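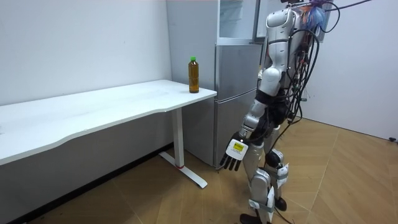 Can a handful of hobbyists put together a full-size humanoid in a shared workshop?

They can if they buy the actuators ready-made, have a solid floor to work on and don't mind spending most of their evenings on wiring. The mechanical assembly is the short part. Getting the thing to do one useful job in an ordinary kitchen takes a lot longer.

The Long Road to the Fridge

A year of evenings at Nemiswood, one humanoid called Dilow, and a door that wouldn't stay where we thought it was

I joined Nemiswood because I wanted to use the lathe. That's my whole excuse. I had a wobbly bike stand to fix and no garage, and the shared workshop in Fudlow was a short walk from my apartment and had a monthly rate I could live with. Then I went to hang up my coat and there was half a robot on the bench, legs only, with a bath towel under it so the shells wouldn't scratch. I never did fix the bike stand.

The legs turned into Dilow. The name came off the side of a shipping crate and we kept meaning to pick a better one, but you'd be amazed how fast you get attached! By the time the torso went on in March we were all saying "careful, Dilow's knee" like it was somebody's uncle.

People ask me first what it cost, so let's get that over with. Our share, after we'd sold the old laser cutter and begged the leg actuators at a discount from a firm that was clearing out its returns shelf, came to $3,248. That doesn't include pizza. It also doesn't include the first set of wrist motors, which I've decided not to think about anymore (I plugged them in, I was tired, the connector went in both ways, the end).

The arms run on Rissanen boards, a little open motor controller that one of our members had used on a camera crane. They're great boards. They're also fussy about cable length in a way the manual mentions once, in a footnote, on a page about something else. We spent most of April chasing a twitch in the left shoulder. We swapped the motor, we swapped the board, we rewrote the startup code, and then one night I rerouted a single data line away from the power feed and the twitch was gone. Just gone! I danced. There's a video and I'm not sharing it.

So the cabling down Dilow's back isn't what you'd call showroom. All of it runs on the outside, in one thick bundle, because we're in there every other night and I'm not taking a shell off each time I need to get at a connector. I used to be embarrassed about that. Then I visited a much richer workshop two towns over and their machine looked like it was wearing a spaghetti dinner, and I felt a whole lot better.

Everything gets a tag now, too. We learned that one the hard way, with two identical connectors and a knee that bent when we asked for an ankle.

Picking a job

Once it could stand, we had the big argument. What's it for? One camp wanted stairs. One camp (me and the coffee drinkers) wanted it to do a chore, a real one, in the kitchen, where there's a table, a refrigerator and not much else to trip over. We settled on this: go to the table, pick up a bottle, open the refrigerator, put the bottle in, close the door.

Sounds like nothing, right? I do it half asleep. I wrote it out on a sheet of paper in five lines and taped it up and figured we'd have it done before the summer.

Reader, the fridge ate the summer.

The first trouble is knowing where the door is. You and I look at a refrigerator and see a refrigerator. Dilow's vision code looks at a big flat shiny surface and sees soup. Reflections slide around when you move your head, the panels have next to no texture, and the depth readings come and go. We tried training it on the whole appliance and it would happily report that the door was inside the wall. So we gave up on the big shape and went after edges: the back of the table, the corner where the table stops, and the line where the upper door meets the lower one. 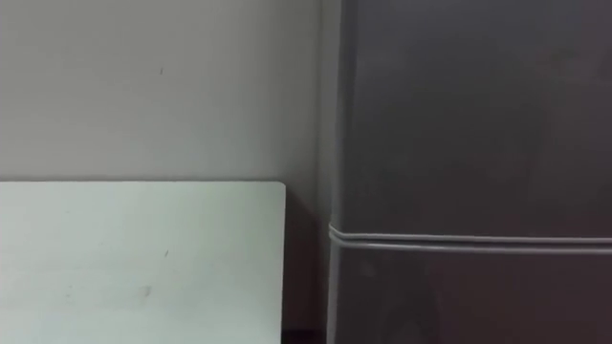

White panel at left, dark gray at right, and the two pale lines that cross it.

That seam became my favorite thing in the building. It's high contrast, it's long, and it doesn't wander off when somebody walks past in a yellow sweater. With the seam and the table corner together, the code could work out the height of the door and the angle we were standing at, and from there the reach was just geometry. Well, "just." I hadn't done trigonometry since school and I had to draw a lot of triangles on the backs of receipts.

Here's what the routine looked like by the time it was settled. Stand square to the table. Find the back edge. Find the corner. Find the seam. Only then, lift the arm. If any of those came back uncertain, Dilow was to stop and stay put, and one of us would wander over with a mug and see what was up. It's slow. I've watched it spend longer deciding about a door than I spend buying shoes. But slow was fine with me, having seen what a fast forearm does to a cereal box.

The lighting got us next. In the morning, fine. Around dinner time, with the overheads on and the sun low, the seam would read a little higher than it was, and the fingers would arrive just above the lip and stroke the door. Very tenderly. Over and over. We tried polarizing film, we tried a cardboard shade, and what fixed it in the end was taking several looks from slightly different head positions and throwing out any that disagreed with the rest. If you're building something like this at home, do that first and skip the cardboard.
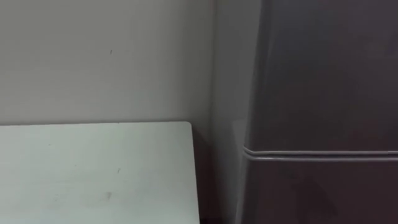
The other thing I'd do sooner is write stuff down. For the first few weeks we'd run an attempt, groan, change three settings and run it again, and nobody could tell you the next night which change had helped. So we started a log, on paper, on a clipboard that hangs by the sink. Every attempt gets a line: lights, starting spot, what we changed, what happened. By the end of August there were 136 lines in it. In 27 of those, the door opened and the bottle ended up on a shelf without a human touching anything.

I know that isn't a number you put on a poster. I was so proud of it, though! The first good one came on line 41, if you must know, and I was in the bathroom.

Going back through the failures was the useful part. A lot of them weren't vision at all. They were grip. The fingers are strong enough, but a door gasket holds on to you for the first little bit and then lets go all at once, and when it lets go the arm keeps pulling. Dilow would rock back on its heels, the balance code would panic and step, and now the whole robot was somewhere else and the seam had to be found again from scratch. We ended up ramping the force so it eases off the moment the wrist feels the seal give. That took one line of code and two weeks of figuring out where to put it.

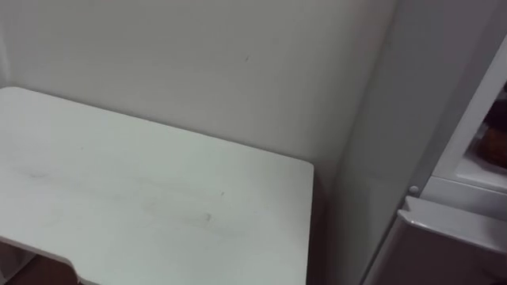 Then there's the matter of sharing a kitchen. Nemiswood has 12 members with keys and every last one of them uses that refrigerator. I had this lovely idea of an agreed layout inside, with a shelf kept clear for the robot. It lasted until lunch. Somebody's leftovers will always be exactly where the bottle is supposed to go, so we stopped fighting it and taught Dilow to look at the shelf once the door is open and turn around if there's no room. It doesn't move anyone's food. We took a vote on that, and it was the quickest vote we've ever had.

Door left ajar? Different problem again. The seam is still there but the upper door isn't flat to you anymore, and our tidy geometry puts the hand a good few inches off. For now, if the angle of the upper door doesn't match the lower one, the routine quits and beeps. I'd like it to nudge the door shut and start over. That's on my list for this winter, right under new wrist covers.

If you want to try it

A few things I'd pass along, in no special order. Buy connectors that only go in one way. Put an emergency stop on a long enough cord that you can hold it from the far side of the room, and have someone hold it every time, even when you're only "checking something." Use a plastic bottle with a screw cap for practice and tighten the cap yourself. Leave the table in one place and mark the floor where its feet go, because a table that's moved by the width of a thumb will cost you an evening and you'll blame the software the whole time.

And pick a dull chore. The stairs camp has come around, mostly. They're in the kitchen with us now, arguing about gaskets, and one of them has started asking if Dilow could learn the dishwasher. I said let's get the bottle in with the evening lights on first. We're at it again tonight at seven, and it's my turn on the stop button.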